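3.2 시료 채취와 현장 측정

이 절에서는 우리가 현장에서 실제로 어떻게 물을 떴는지를 좀 자세히 적어 두려고 한다. 지구화학 논문을 읽다 보면 채수 과정이 두어 줄로 끝나 버리는 경우가 많은데, 나는 대학원생 때 그게 늘 답답했다(병을 몇 번 헹궜는지가 왜 안 적혀 있는지!). 그래서 지루하더라도 순서대로 쓴다.

연구 지역인 Nurness 용천대는 사문암화된 초염기성암이 노출된 완만한 사면에 있고, 암반 틈을 따라 알칼리성 지하수가 솟는다. 우리는 여기서 9개 용출구를 골라 7월 한 달 동안 반복해서 채수했다. 용출구 번호는 상류부터 N1, N2 하는 식으로 붙였고, 가장 아래쪽인 N9은 하천수와 섞일 가능성이 커서 처음엔 뺄까 고민했다. 결국 넣었는데, 혼합선의 한쪽 끝을 잡는 데 이만한 지점이 없어서 지금은 넣길 잘했다고 생각한다.

채수량은 지점당 400 mL로 통일했다. 더 뜨고 싶은 마음이야 굴뚝같았지만 N4와 N6은 유량이 워낙 적어서, 욕심을 내면 바닥 퇴적물이 같이 빨려 올라온다. 펌프는 저유량 연동식을 썼고, 튜브를 새로 연결할 때마다 30분씩 현장수를 흘려보낸 다음에야 병을 댔다. 이 시간이 정말 길다. 비라도 오면 더 길다. 그래도 예비 조사에서 10분만 흘려보냈을 때 용존수소 값이 들쭉날쭉했던 기억이 있어서 줄이지 않았다.

pH와 산화환원전위, 수온은 흐름셀 안에서 쟀다. pH가 11을 넘는 물에서는 전극이 금방 둔해지기 때문에 지점을 옮길 때마다 완충용액으로 다시 보정했고, 보정 기울기가 기준에서 벗어나면 그날의 값은 버렸다. 측정값은 현장 노트북에서 Helmy라는 기록 프로그램으로 받아 적었다. 우리 연구실에서 몇 년째 고쳐 쓰는 물건인데, 화면은 투박해도 전극 신호가 안정되는 과정을 초 단위로 남겨 줘서 나중에 이상치를 따질 때 큰 도움이 된다. 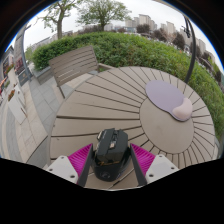 그림 4

기체 시료는 물 시료와 따로 다뤘다. 수소와 메탄은 대기에 닿는 순간부터 빠져나가기 시작하므로, 진공 처리한 유리병에 부틸고무 마개를 통해 바로 주입하고 거꾸로 세워 보관했다. 생물 활동을 막기 위한 고정액은 미리 넣어 두었다. 이렇게 얻은 기체 시료가 모두 69개이고, 중복 시료도 이 숫자에 들어 있다. 용존 무기탄소용 병은 머리 공간 없이 가득 채웠는데, 알칼리성 용천수는 공기 중 이산화탄소를 스펀지처럼 빨아들이니 여기서 조금만 꾸물거려도 탄소 동위원소 값이 엉뚱한 쪽으로 끌려간다.

유기산 분석용 시료는 여과한 뒤 그 자리에서 얼렸다. 포름산염과 아세트산염은 농도가 낮아서 장갑이나 여과지에서 묻어나는 양도 무시할 수 없다. 그래서 초순수를 같은 여과 장치에 통과시킨 바탕 시료를 매일 아침 첫 채수 전과 오후 마지막 채수 뒤에 하나씩 만들었다. 아침 바탕 시료는 대체로 깨끗했지만 오후 것에서는 아세트산염이 조금씩 올라가는 경향이 있었고, 본문의 농도는 모두 이 값을 뺀 것이다. 포름산염은 보정 전후 차이가 분석 오차 안에 들어서 그대로 두었다.

비교 지점으로는 능선 너머 Keltirier 계곡의 샘을 썼다. 같은 초염기성암체에서 나오지만 체류 시간이 훨씬 짧은 물로 추정되고, pH도 중성에 가깝다. 두 지역의 물을 나란히 놓고 보면 마그네슘이 빠지고 칼슘이 늘어나는 흐름이 꽤 선명하다. 다만 Keltirier 쪽은 접근로가 험해 기체 시료를 충분히 모으지 못했다. 이 점은 4절에서 메탄의 기원을 논할 때 다시 발목을 잡는다.

시료는 냉장 상태로 Brolier 분석동까지 옮겼다. 양이온은 산 처리한 분액으로, 음이온은 처리하지 않은 분액으로 쟀고, 전하 균형 오차가 5%를 넘는 시료는 재분석했다. 재분석 뒤에도 맞지 않은 것은 N4에서 나온 시료들뿐이었다. 미세한 수산화물 입자가 여과지를 통과했다고 보고 있는데, 더 촘촘한 여과지로 다시 확인하기 전까지는 N4의 마그네슘 값을 혼합 계산에 쓰지 않기로 했다. 계산에 들어간 끝성분 값과 가정은 다음 절에 정리한다.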